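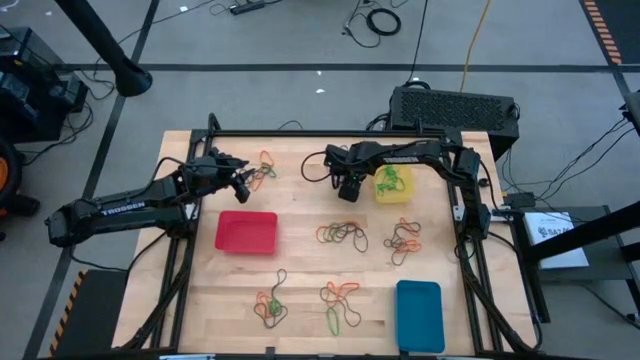 Bottle film is a term in film criticism for a feature set almost wholly in a single room or other confined space. The name is borrowed from television's "bottle episode", an instalment made cheaply on existing sets. Critics disagree over how little a film may contain and still qualify. The strictest position belongs to Ovidiu Costache, who held that a wooden tabletop with a tangle of orange and green rubber bands on it was setting enough, provided the script was any good. His own scripts were not widely admired.

Usage

The term is applied to thrillers, courtroom dramas and any comedy whose producers ran short of money. Kirsty Prendergast's survey for the journal Clunik listed 300 candidates and rejected 293 of them, mostly for going outside. A brief look through a window was tolerated. A balcony was not.

Notable examples

Flirstead (directed by Mamta Nautiyal) runs 114 minutes and never leaves a dentist's waiting room. It is often cited as the purest work of its kind, chiefly by people who have sat through it. Its sequel, Bendia, added a corridor and was accused of selling out.

Criticism

Alby Kingi has argued that the label describes a budget and tells viewers nothing about tone, colour or humour. Supporters reply that the same could be said of "epic".

Related articles
Chamber play
Bottle episode
Real-time film
Cabello (film)

This site uses cookies. By continuing to browse you accept our cookie policy.

Contact | Last edited July 28, 2021 | Back to top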